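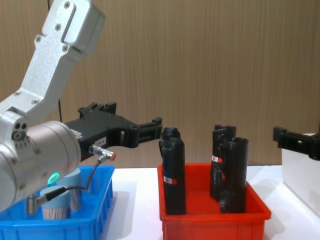
How long should you keep household paperwork?
Most of it can go after two years, and a small amount should be kept for good. The trouble is the pile in between, so that is what most of this talk is about.

Speaker notes: Sorting Out the Paper at Home
Talk for the Tveit residents' evening, 12 September 2026
Speaker: Agnes Haugen

Opening
Thank Wenche Nyberg for the invitation and for sorting out the room. Say who I am: I worked in records at Skutthorpe council offices until I retired, and I now help people with their own papers, mostly after a house move or a death in the family.

Ask for a show of hands. Who has a drawer they can't close? Who could find their boiler paperwork tonight? Leave a pause. Don't pick on anyone.

Say early on that I can't give legal or tax advice. If someone runs a business from home or lets out a room, they should check the rules that apply to them. Everything tonight is for ordinary household paper.

Start with one pile
Bring everything into one room before you sort any of it. That means the kitchen drawer, the bag behind the door, the glovebox and the envelopes used as bookmarks. People like to start with the neat folder because it feels easy. Leave that one till last.

Tell the story of my aunt's flat: 11 carrier bags, all tied shut, and the deeds were in the one marked "wool". Keep this short. It ran on too long in May.

Don't read anything at this stage. Old letters are the worst for this. Put them in a box with a lid and go back to them another evening.

Three groups
Use storage you already own. Shoeboxes are fine, and so are washing-up bowls. You don't need to buy a system.
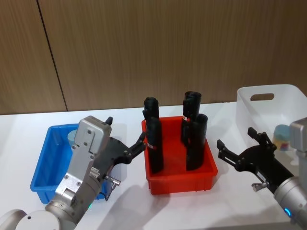
Group one: keep for good
Birth, marriage and death certificates. Wills. Adoption and divorce papers. Proof of qualifications. Anything to do with owning your home, for as long as you own it and for a good while afterwards.
Mention that originals matter here — a scan of a will is not the will.

Group two: keep for now
Bank statements, payslips, insurance policies that are still running, guarantees, receipts for anything large. Write a "throw out" year on the front of the folder in pencil. This is the habit people thank me for afterwards.
Valter Åberg asked last time about instruction booklets. Nearly all makers put them online now, so keep the receipt and recycle the booklet. Hearing aids and stairlifts are the exception, keep those.

Group three: out
Expired policies with no open claim, old catalogues, envelopes, menus, letters telling you a letter is coming. Shred anything with an account number on it. If you have no shredder, soak the paper in a bucket overnight and tear it up wet. It's messy but it works.

Where to keep it
Dry, off the floor, and somewhere another adult knows about. Lofts get damp and garages are worse. Metal cash boxes are all right for a small burst pipe but don't count on one in a fire.

Make a single sheet that says where everything is. No passwords on it. Give a copy to one person you trust.

Handout: pass round the one-page list now. There are 50 copies on the side table. Gudrun Holmgren has the large-print ones.

Questions
Allow a good quarter of an hour. Likely ones: paper bills or online (either, but pick one), what to do with a late husband's work papers (ask the firm first), and whether to laminate certificates (no, never).

If it goes quiet, ask what people found the last time they cleared a drawer.

Tea is at the back. Chairs need stacking by the window before we leave.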